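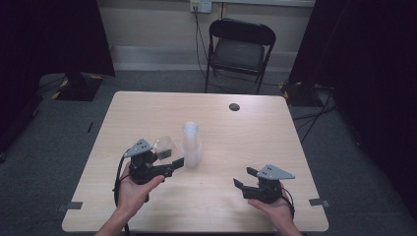

透明杯和半透明杯

Pludbridge儿童科学阅览室 材料与日用品
更新日期：2025年8月19日

塑料杯大致可以按透光的情况分成三类：透明、半透明和不透明。透明杯能让人看清杯子后面的东西。半透明杯能透过光，但后面的东西只剩下模糊的影子。不透明杯挡住了光，从外面看不出里面装了什么。

这三个词说的是光怎样通过材料，与颜色是两回事。一只红色的杯子可以是透明的，一只白色的杯子可以是半透明的。

光遇到杯壁

光照到杯壁上以后，一部分被表面反射回来，一部分进入塑料内部。进入内部的光有的被吸收，有的从另一面穿出去。

如果塑料内部很均匀，表面也很光滑，穿出去的光基本保持原来的排列，眼睛就能看到清楚的图像。如果塑料内部有许多细小的颗粒或晶体，或者表面有细密的凹凸，光就会向许多方向散开，这叫作“散射”。散射以后，光仍然到达眼睛，图像却被打乱了。

雾面的杯子就是这种情况。雾面可以来自材料本身，也可以来自模具。模具的内壁如果做成细砂一样的粗糙面，压出来的杯子表面也会粗糙。用手指摸雾面，有时能感到它比光面涩一些。

把一张印有字的纸贴紧半透明杯的外壁，从另一侧看，字常常还能辨认。把纸慢慢移远，字就糊了。纸贴近时，同一个字发出的光还没有散得很开；离得远，相邻笔画的光就混在一起。

常见的杯子塑料

做杯子常用的塑料有聚丙烯、聚苯乙烯和聚对苯二甲酸乙二醇酯。最后一个名字太长，一般写成PET。聚丙烯写成PP，聚苯乙烯写成PS。

PP在冷却时，内部会有一部分分子排得比较整齐，形成细小的晶体，另一部分分子排得比较乱。光经过两种区域的交界处会发生散射，因此普通的PP制品多半带一点乳白色。加入一种叫“成核剂”的添加物，晶体会变得更小，杯子也会更透。

普通PS的分子排列没有规律，不形成晶体，所以可以做得很透明。它比较脆，用力捏容易裂。PET也可以做得很透明，前提是冷却得足够快。冷却太慢，PET会生出晶体，变成白色。

只凭外观判断材料并不可靠。许多杯子的底部印有三角形标志，三角形里面有数字，旁边或下面有时还有字母。数字1对应PET，5对应PP，6对应PS。这个数字表示塑料的种类，不表示杯子的质量等级，也不表示可以重复使用的次数。

杯壁上的棱

有些杯子的壁上有一圈圈或一条条凸起，叫作“棱”或“加强筋”。棱可以让薄的杯壁更不容易弯。

拿一张平的纸，捏住一边，纸会垂下去。把同一张纸折成连续的波浪形，再捏住有波浪的一边，让折痕朝前伸出去，纸就能撑得更平。纸的用量没有变，变的是形状。材料离弯曲的中心面越远，抵抗弯曲的作用越大，波浪形把一部分材料移到了较远的位置。

棱的方向也有区别。绕杯身一圈的横棱，主要帮助杯口和杯身保持圆形，手从两侧捏时，杯子不容易变扁。从上到下的竖棱，主要帮助杯子承受来自上方的压力。棱还能增加手指与杯子之间的摩擦，有的杯子只在下半部做棱，上半部留作光面。

杯口为什么要卷边

一次性塑料杯的杯口常常向外卷成一圈。卷边同时起几个作用：嘴唇碰到的是圆滑的面，杯口不容易变形，杯盖也有地方可以扣住。

从杯口一侧夹住一只空杯，受力的地方很小，杯口会稍微变成椭圆。松开以后，如果变形不大，塑料会恢复原来的形状，这叫“弹性变形”。如果捏得太重，留下了折痕，就叫“塑性变形”。透明的塑料出现折痕时，那一处有时会发白，原因是材料内部产生了许多细小的裂纹或空隙，光在那里发生散射。

杯子为什么上大下小

大多数一次性杯子的口比底宽，杯壁是斜的。这样做有两个主要的原因。

第一个原因与制造有关。杯子成形以后要从模具里取出来。如果杯壁完全竖直，取出时整面杯壁都会与模具摩擦。杯壁带一点斜度，杯子只要移动很短的距离，就与模具分开了。这个角度叫“脱模斜度”。

第二个原因与存放有关。斜壁的杯子可以一只套一只地叠起来。叠放时，每只杯子只多占一小段高度。杯子底部附近常有一圈小台阶，用来挡住上面的杯子，避免两只杯子卡得太紧。如果没有台阶，两面斜壁会像木楔一样挤在一起，中间的空气也不容易进出，分开就很费力。

直立和倾倒

一只杯子能不能站稳，主要看两件事：底有多宽，重心有多高。

重心可以看作物体全部重量集中的一点。从重心向下画一条竖直线，只要这条线落在杯底的范围以内，杯子就不会自己倒下。把杯子推斜，竖直线向杯底的边缘移动。线一旦越过边缘，松手以后杯子就会倒。

高杯子的重心一般比矮杯子高，同样宽的底，高杯子允许倾斜的角度更小。空塑料杯很轻，手背轻轻碰一下，或者一阵风，就可能让它翻倒。往杯里倒少量水，水集中在底部，整体的重心会降低，杯子变稳。水再多，重心又会逐渐升高，但杯子也更重，推动它需要更大的力。

杯子横躺在平桌面上时，只有侧面接触桌子。上大下小的杯子滚动时不走直线。杯口的圆大，滚一圈走得远；杯底的圆小，滚一圈走得近。结果是杯子绕着一个点转弯，杯底朝向圆心。口与底的差别越大，转的弯越急。

容量怎么读

容量是杯子能装下的液体体积，常用毫升作单位。1,000毫升等于1升。

“满口容量”指装到杯口边缘时的体积。实际使用时不会装得这样满。例如，一只杯子的满口容量是500毫升，装到杯口下面的刻度线时是458毫升，那么留出的空间就是42毫升。包装上写的数字可能指其中任何一种，要看清说明。

因为杯子上大下小，一半高度不等于一半容量。水面到达杯子高度的一半时，装的水少于满杯的一半。

读刻度时，把杯子放在水平的桌面上，眼睛与水面一样高。从上往下看，读数会偏大；从下往上看，读数会偏小。透明杯的水面容易看清。半透明杯可以在背后放一盏灯，水面会显出一条较深的线。

一个小实验

需要的物品：一只透明塑料杯，一只半透明塑料杯，清水，一张印有粗体字的纸，一支手电筒。实验由大人陪同，在铺了毛巾的桌上进行。

先让两只空杯并排直立，把纸竖在杯子后面，紧贴杯壁，记录能不能读出字。把纸向后移一个手掌的宽度，再记录一次。

然后关掉房间的灯，用手电筒从侧面照杯壁，不要照眼睛。透明杯的后面会出现比较集中的亮斑，边缘有几道亮纹。半透明杯的杯壁自己会显得发亮，后面的光比较柔和。

最后往透明杯里倒半杯清水，重新把纸放在后面。装了水的部分像一块柱形的透镜，字会变宽或变窄。纸离得足够远时，字的左右会颠倒，上下不变。没有水的部分不会出现这种颠倒。

记录表可以这样写：杯子种类，纸的位置，有没有水，能不能读出字，字的形状有没有变化。每次只改变一个条件。

词语解释

散射：光遇到细小的颗粒或不平的表面以后，向不同方向散开。
结晶：材料里的分子按一定的规律排列。
弹性变形：外力去掉以后能够恢复的变形。
塑性变形：外力去掉以后不能完全恢复的变形。
脱模斜度：为了方便从模具里取出产品，在侧壁上留出的倾斜角度。
重心：物体全部重量可以看作集中在那里的一点。

同一栏目：《纸杯里面的薄膜》《瓶盖的螺纹》《勺子里的倒影》（10月更新）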